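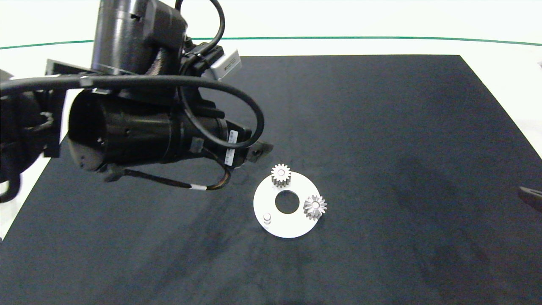 Section 4: Setting up your Grunda sourdough crock

Welcome to the fun part! By now you've unpacked the crock and read the care notes in Section 3, so let's get some starter going.

1. Wash the crock, lid and rubber ring in warm soapy water. Rinse twice and let everything air dry.

2. Set the crock on your kitchen scale and zero it. Add 200 g of whole wheat flour and 200 g of lukewarm water, then stir until you can't find any dry bits (the corners at the bottom love to hide them).

3. Rest the lid on top with the ring off. Gas has to get out.

CAUTION: Never clamp the lid down on an active starter. Pressure can crack the crock.

4. Find a spot that stays between 70 and 78°F. On top of the fridge works well in most kitchens, and so does an oven with only the light on – just put a note on the door!

5. Every 24 hours, scoop out half and stir in 100 g each of flour and water.

NOTE: Day three often smells pretty awful. Keep feeding it. By the end of the week you should get something closer to yogurt or green apples, and it's a great moment when you lift the lid and notice.

6. When the starter doubles within six hours of a feeding, two days in a row, you're ready to bake. Turn to Section 5 for the Totia loaf, Ivone Brito's recipe and our favorite first bread.

Going away? Feed the starter, wait an hour, then move it to the fridge for up to two weeks. Give it two feedings at room temperature before you bake with it again.

Replacement rings are part no. 3864. They fit the large crock only – for the small one, see the parts list in Section 9.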